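车库里的机械臂：先在电脑里摔够再说

Elif Naz Akbulut在Predel共用工坊里占了一张桌子，靠窗，上面一半是螺丝。我到的时候她在找六角扳手，没找到，先坐下聊了。

项目叫Fliltby，一条桌面机械臂，目标很土：把小方块捡起来放到该放的地方。做了两年，晚上做，周末做。搭档Cayetano Ortuño管电路，她管软件和仿真。

“真臂拆了，肩关节的减速器在等零件。”她说，“所以现在全在仿真里跑。房间也是我自己搭的，门啊，钟啊，瞎搭的。”

为什么还要搭个房间？“看着舒服。对着一片灰底调一晚上，人会疯。”

物块她摆得很散。红的黄的小方块，一个三棱锥，一个橙色长条。长条最烦，躺着的时候夹爪角度稍微偏一点就推跑了。

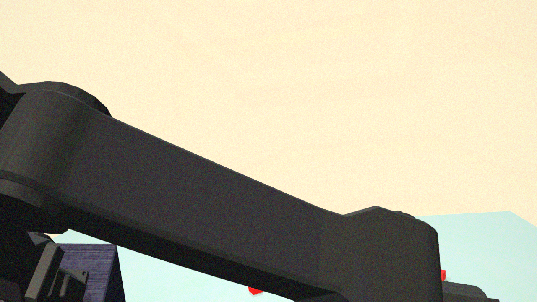

仿真里的Fliltby，同一张桌子，两个视角。

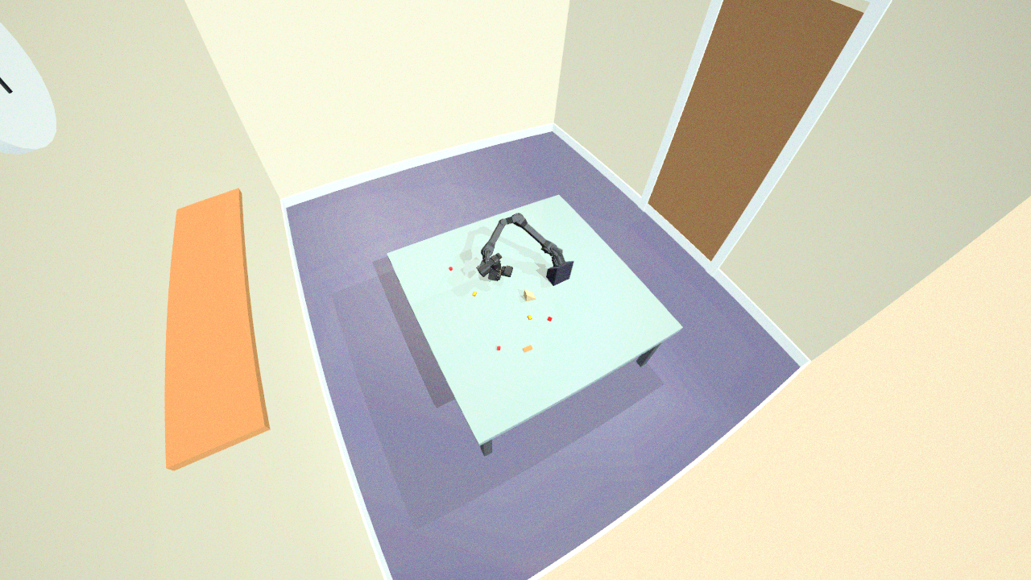 视角的事两人吵过。Cayetano要近的，说远景里方块就几个像素，学不到东西。Elif要远的，近景老被手臂自己挡住。“最后两个都留，一起喂进去。训练慢了，慢就慢吧。”

有没有数？她翻了翻本子。上一轮跑了60次，失败的大多是下爪太早，手指还没张开就压下去了。有2次是方块直接穿过了桌面，碰撞参数写错，小数点的事。“那个不算它的错，算我的。”

Cayetano这时候进来，带着Gallardo买的一袋接线端子，听了两句就插话：“仿真里没有线缆。真的那条，线一绕就少转一截，她总忘记。”Elif说没忘，写在Cokevar里了，Cokevar是他们自己写的限位脚本，名字怎么来的两人说法不一样，我没记全。

钱呢？自己掏。贵的是电机，其他都还好。夹爪改过几版，她想再减一点重量，Cayetano不同意，说先把手腕的晃动解决了再说。

计划是12月把真臂装回去，先只捡红的，黄的以后在说。我问三棱锥怎么办，Elif想了一下：“锥子滑，斜面不好夹。可能给指尖贴层胶皮试试。”

扳手后来在Cayetano的工具包里找着了。她拿过去接着拧底座。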